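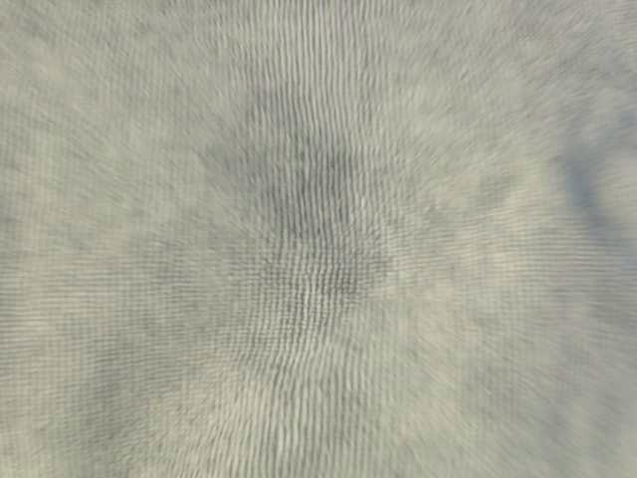
The Robot Will Fold It Eventually

A month with the Traltoren Tai, a laundry arm that takes its time

The Tai arrives in two boxes, one for the arm and one for everything Traltoren thinks you should read before touching the arm. I read most of it. Signe Tangen, who runs the alterations shop where I had talked my way into a corner bench, read none of it and had the thing bolted down by lunch.

What you get is a tabletop arm, a fixed camera on a post, and a subscription to the software, called Voketness, a name that sounds like a mild skin condition. The pitch is simple. You put a garment in front of it, it studies the fabric, and it folds. Traltoren rents the kit to small shops by the month and promises you will be up and running in an afternoon. We were up by Tuesday. Running came later.

Cloth is a mean thing to hand a robot. A box stays a box when you pick it up. A sweater becomes a different sweater every time, and anything ribbed is worse, all those fine pale lines that run straight for a while and then wander off toward the corners. Voketness wants to know which way the ribs go before it commits to anything, and it will sit there wanting to know for as long as you let it. I made coffee. I answered mail. Signe hemmed a pair of pants.

When it does move, it moves well. Dish towels were its best event: it did 50 of them on a dull August morning and the pile could have gone straight onto a shelf. T-shirts averaged 19 seconds each once we had turned off a setting called Careful Mode, which had been turning itself back on. Knits were another story. Out of 15 gray cardigans, it folded most, rolled a few into something like a burrito, and gave one sleeve a long, tender squeeze before asking for help.

The asking is nicely done, I should say. A chime sounds, the arm backs off, and you get a plain question on the tablet, along the lines of "Is this the front?" Signe enjoyed this more than she let on. By the second week she was answering out loud.

Oi-ling Kwan handles new customers for Traltoren and picked up on the first ring both times I called, which I can't say for my bank. She told me knits are the complaint she hears most, and that an update is on the way. She also told me to iron the mat. I had been blaming the camera for days. I ironed the mat, and the cardigans got better, and I have chosen not to dwell on it.

The obvious rival is the Ferthorpe, which is faster, louder and built for hotels. It wants flat linen and plenty of it. Show it a cardigan and it simply declines. If you wash sheets for a living, rent that one. The Tai suits a shop with odd piles and a person nearby who doesn't mind being consulted.

Signe sent ours back at the end of the month. A few days later she asked me what the two-arm version costs.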